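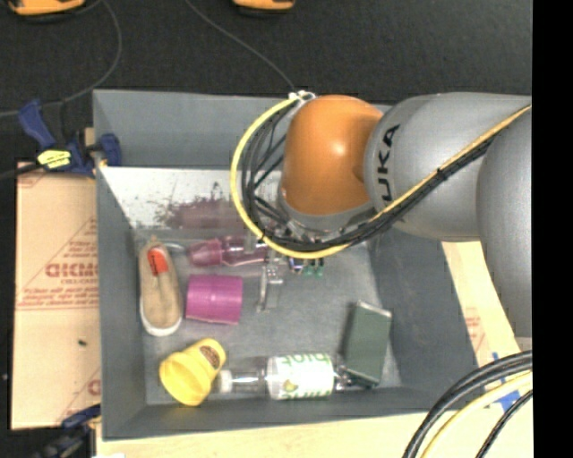
The Man Who Keeps the Bin

Every shared building has a place where objects go when they lose their people. At Pudwood, a converted mill with 78 tenants and one working elevator, that place is a big gray bin, and the person in charge of it is Rizal Mandagi.

He did not apply for the job. "I asked where the lost property was," he says, "and somebody handed me a clipboard." That was 6 years ago. He still has the clipboard. The pen that came with it went missing in the first month.

We meet at four in the afternoon, when the bin gets most of its visitors. They come in pretending to be on their way somewhere else. They glance over the side. "People are embarrassed," Mandagi says. "They'll say they're looking for a friend's scarf. Fine. What color is your friend's scarf?"

The day's stock includes a magenta cup, a pink bottle and one tan canvas shoe with a white rubber rim at the toe. The shoe interests me more than it interests him.

"Shoes are always single," he says. "I used to wonder how a person gets home. Now I assume they had another pair in their bag and were carrying these. It's the boring answer, and I've made my peace with it."

Cups he has less patience for. In his view a cup left in a hallway is a cup somebody didn't want to wash. He washes it anyway, keeps it 11 weeks and then moves it to the kitchen on the second floor, where it joins what he calls the general population. Bottles get the same treatment, minus the lid, which by then has usually gone off on its own.

Why a bin at all, and why no lid? There used to be shelves, he tells me, with labels. Kyrylo Skoryk, who repairs accordions on the third floor and remembers the shelves fondly, wanders over to defend them.

"You could see everything," Skoryk says. "It was like a shop."

"It was exactly like a shop," Mandagi says. "People browsed."

With a bin, he explains, you have to lean over and commit. Tall walls discourage the casual shopper. Claims by rightful owners have gone up since the change, or he believes they have; the clipboard is vague on this point.

His best return was a wallet with 200 dollars still in it. The owner thanked him and asked if he'd seen an umbrella as well. He hadn't. She came back every day until June to check.

Does he ever lose things himself? Mandagi considers this for longer than I expect.

"Gloves," he says. "Left ones, mostly."

Skoryk wants to know if anyone has handed in a small brass screw. Mandagi turns to a fresh page on the clipboard, pats his shirt pocket and asks me if he can borrow a pen.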